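Bed sheet

A bed sheet is a rectangular piece of cloth laid over a mattress or placed between the sleeper and the blankets. Sheets are normally sold in sets with one or more pillowcases. They protect the mattress from sweat and skin oils and are washed more often than the rest of the bedding.

Types

A flat sheet is a plain hemmed rectangle. It may be used under the sleeper, with its edges tucked beneath the mattress, or over the sleeper as a top sheet. A fitted sheet has elastic sewn into its corners or along the whole edge. In homes where a duvet with a washable cover is used, the top sheet is often left out.

Materials

Linen was the usual cloth for sheets in much of Europe before cotton became cheap. Cotton is now the most common fiber, either alone or blended with polyester. Blends wrinkle less and dry faster, while pure cotton takes up more moisture. Flannel sheets have a brushed surface and are popular in winter.

Thread count is the number of threads in one square inch of cloth, counted in both directions. Counts of 400 and above are sometimes reached by counting each strand of a twisted yarn separately, so figures from different makers are hard to compare.

Color

White was long the standard, partly for ease of boiling and bleaching. Dyed and printed sheets spread in the twentieth century. Solid grays and other muted shades are often paired with patterned pillowcases.
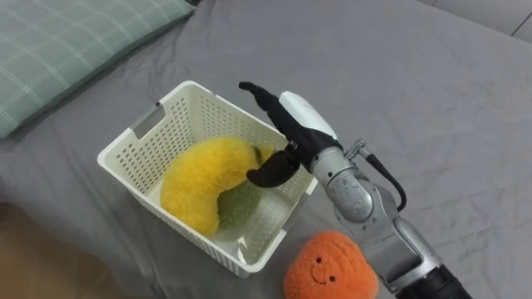 Care

Most cotton sheets can be washed warm and tumble dried on low. Line drying is gentler on elastic. Creases are reduced by folding sheets soon after drying.

Related articles
Duvet
Mattress pad
Percale
Pillowcase
Thread count

Comments (3)

Geda: The part on thread count helped. My old 105 set from Prollton has outlasted everything I bought later.

plovach22: Could you add a table of mattress depths? My fitted sheets keep popping off at the corners.

Mạc: Flannel pills badly if you wash it with towels. Worth a line under Care.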